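Home | News | Clubs | Venues | Contact

Brudcombe Leisure extends racket hall hours and brings in a single booking system

Brudcombe Leisure will open its racket hall for longer from January and move all court bookings to one system, supplied by Proltotier. The change applies to badminton, short tennis and table tennis. Squash courts at the Ilden site keep their present arrangements until the spring.

The hall has 8 badminton courts. At present, bookings are taken in three ways: at the desk, by telephone and through a web form that is checked twice a day. Double bookings have been the most common complaint to the desk. Under the new system each court has one calendar, updated at the moment a slot is taken, and the desk staff will use the same calendar as the public.

Opening hours will change as follows. The hall will open at 6.30 am in place of 8 am, and the last slot will begin at 9.15 pm. Slots remain 45 minutes long, with no gap between them. Players are asked to clear the court when the slot ends so that the next group can begin on time. Nets stay up between badminton slots and are taken down only for short tennis.

Racket hire continues at the desk. Hire rackets are checked for loose grips and broken strings at the end of each day, and grips are replaced when the tape lifts or the padding has worn flat. Players may bring their own rackets.
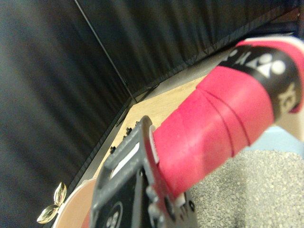 Will existing club bookings be carried over?

Block bookings already agreed for the season will be moved to the new calendar by staff, at the same times and on the same courts. Clubs do not need to apply again. Any club that wishes to change its court should write to the bookings desk before the end of December.

Charges for single slots are unchanged. The annual racket pass will cost £180 and covers off-peak slots at Brudcombe only. A slot can be cancelled without charge up to 23 hours before it starts. Later cancellations are charged in full, except where the hall itself is closed.

Lighting above the courts has been rewired by Wojcik in preparation for the longer hours. The lamps now switch in pairs of courts, so that unused courts can be left dark in the early morning. The work also moved two fittings that stood directly over the service line – a long-standing cause of glare on high shots. No courts will close for further lighting work this season.

The desk received 913 replies to its survey of hall users. Early opening was the most requested change, followed by online cancellation. Requests for a second drinks point and for wider lockers are still being costed, and no date has been set for either.

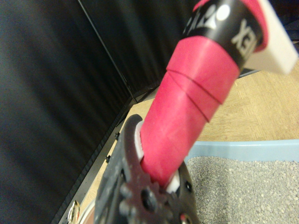

One hall user, replying to the survey, wrote that the early slots would be welcome but that the car park barrier would need to open at the same time, as it is now locked until 7.45 am. The barrier timer will be reset to 6.15 am when the new hours begin.

Users without internet access can still book in person or by telephone. Staff will enter the slot while the caller is on the line and read back the court and start time. Paper slips will no longer be issued.

The web form will be withdrawn on the day the new calendar opens. Requests sent through it before then will be answered in the usual way.

Notes to editors

Brudcombe Leisure runs the racket hall at Brudcombe and the squash courts at Ilden. Proltotier supplies booking software for sports halls. Wojcik is an electrical contractor.

Related items
Ilden squash courts: spring timetable
Junior short tennis: places for the new term
Changing room repairs completed at Brudcombe
How to apply for a club block booking

Contact: Brudcombe Leisure press desk | © Brudcombe Leisure | Back to top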